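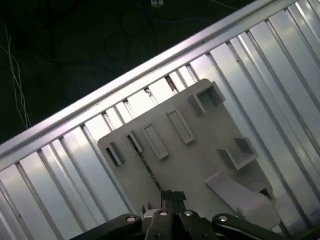 Open Workshop Day at Hinen, Brummont

I have wanted to get inside the Hinen workshop ever since I moved to Brummont, and on February 13, 2023 they finally opened the doors to anyone who cared to put their name on a list. I put mine down twice, by accident, and got two badges. I kept both!

Hinen makes fixture plates, the flat pieces that hold small parts still while somebody works on them or checks them. I know how that sounds. But stand at a bench with a gray plate in your hands, all little brackets and frames and slots, and you start turning it over and trying to guess what goes where. I was hooked before the tour had even left the front office.

Our guide was Felista Okoth, who runs the design side and talks fast and well. She handed out sample plates and let us guess. A raised frame with thin walls and a sunken middle? I said battery, the man next to me said soap. It was for a small circuit board, which sits down inside the walls so it can't slide. The open box shapes take a plug or a connector, and a narrow slot will hold a thin part on its edge. The piece that got everyone talking was a big sloped hook on one of the samples. We had four theories going and all of them were wrong - it was there to lead a cable up and away from the work.

I had never thought about corners before. Felista showed us an early plate with square ones and a later one with rounded ones, and asked us to run a thumb along each. You feel it right away. She also likes a matte finish, as a shiny plate throws light back at you and after a few hours at the bench your eyes are done for the day.

Then we went through to the long room, where the plates get made. It was louder than I expected and smelled a bit like a new shower curtain. Josefien Leemans works there and showed us the reject bin, easily my favorite stop (she seemed pleased that anyone wanted to look). Frames that had come out leaning, slots too tight for the part, a bracket facing the wrong way. The shop turns out nearly 3,000 plates a year and she says the mistakes get more interesting as the drawings get more complicated. She let us try to fit parts into a bad plate and then a good one. The good one gives a soft little click, and I must have done it ten times while the rest of the group moved on.

Coffee was in the Buchanan room, named after the street it looks out on, with very good almond cake. If you go, know that the parking lot is tiny and the side gate on the Ziltolness road is the one you want. Wear closed shoes, they do check. The tour is listed as two hours and ours ran closer to three, mostly due to me and the clicking.

They are planning another one in August. I've already asked about a spot, and this time I only signed up once.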